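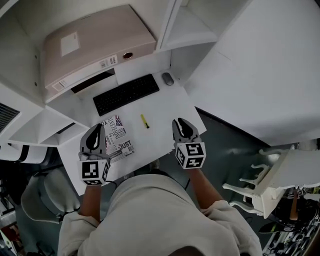 I started keeping a paper notebook again in April, after thirteen years of typing everything into my phone, and I've turned into a bit of a bore about it. My sister has banned the subject at dinner! But I do think where you sit down to write matters as much as what you write with, and I've come around to the plain white desk, the kind with someone in a loose beige hoodie pulled up close to its near edge. Give me that over a leather-topped antique any day. I've tried the antique. I spent the whole time worrying about ink.

Home Features Food Letters Subscribe

The notebook I landed on is a Nudau, 300 pages, faint gray lines, and a cover that gets softer the more you haul it around. I bought it at Chisholm, the little stationery store in Drotdale with the bell on the door (the bell is very loud, be warned). I'd gone in for envelopes. I came out with the notebook, two pens and no envelopes.

The first week was terrible. My hand cramped up, my writing looked like a ransom note, and I kept reaching for a search bar that wasn't there. Then I got stuck on a train for 70 minutes with a dead phone and filled three pages without stopping – grocery lists, a rant about my neighbor's leaf blower, half a letter to my aunt. I hadn't written to my aunt in years.

Kirsty Gillies runs the Briltunetti letter-writing nights in the back of the bakery, and she told me to quit tearing out the ugly pages. "You'll want those later," she said. I had already torn out a bunch, so I taped some of them back in. They're crooked and they make the whole thing bulge, and I love it.

What I haven't figured out is an index. I've tried page numbers, colored tabs and a system of dots that made perfect sense the night I invented it. If I want to find that soup recipe from the spring, I still have to flip through the whole book, and I usually end up reading about the leaf blower instead.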